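Gripper notebook, club arm (Ernel)
19 March 2019
4 comments | 35 shares
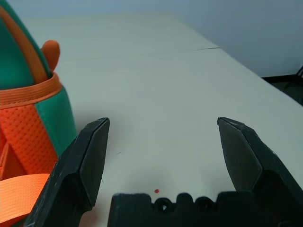

Pad glue finally holding so today was all about soft stuff. Ashwin wants the bag task in for the Jandodstead meet and I said fine but we start with grabbing straps and leave lifting till later. Rules sheet says any strap, any handle, robot's choice. Wrist view is what the students drive from, so I had them talk through it before anyone touched the sliders. Fingers wide open, bag over on the left, orange webbing going behind the left finger. First instinct of everybody was to close. Closes on air, there's nothing between the pads. You have to come left and get the finger round the far side of the strap first. Wrote that on the board.

Settings for today:
open width full
close speed 40 (was 35, too slow, kids get bored and jog it mid close)
force limit left alone, DO NOT touch it, Rahimi board resets if you go over
move scale 4 for the last bit of approach

Tried mesh as a target too. Bad idea. Pads slide on it and then the bag shuffles off across the table and you've lost your start position. Orange on orange is also a pain for the color picker, strap and mesh come out as one blob. Green side panel segments fine but theres nothing there to grab. Ashwin thinks edge detection on the ribbed band would do it. Maybe. Said he could have an afternoon on it, not a week.

Red dot: picker keeps calling it a target when the threshold is low. It's tiny but bright, and on a white table it beats everything else. Min blob area now 4000, that kills it. Don't know yet what 4000 does to the small orange tab at the top of the bag, which I'd wanted for the bonus. Check.

Fingers need a wipe, dust on the edges. Scuffs on the outside are cosmetic, leave them. Somebody asked about reprinting in December and I said no then too.

Driving order, so we don't argue again: one drives, one watches the wrist view and calls left/right, one on the stop button. Swap after every attempt, good or bad. Left/right means left/right IN THE VIEW. We had two people shouting opposite things for most of the session.

Home position drifts after a power cycle. Same as before. Rehome before every run, yes even if it looks right.

To do
- strap approach from the left as a saved move, call it strap_L
- test tab at the new blob area
- Ashwin: ribbed band edges
- ask Drorkholm team if they got their bag off the table or only pulled it, their write up doesnt say
- spare pads, cut more from the gray sheet
- log file names!! put the driver's initials in

Left the arm parked and breaker off. Key's in the usual drawer.

4 comments

Recent entries
Pad glue, second attempt
Rahimi board resets, what we know
Ernel wrist cable routing
Notes from the Drorkholm visit
Jandodstead rules sheet, marked up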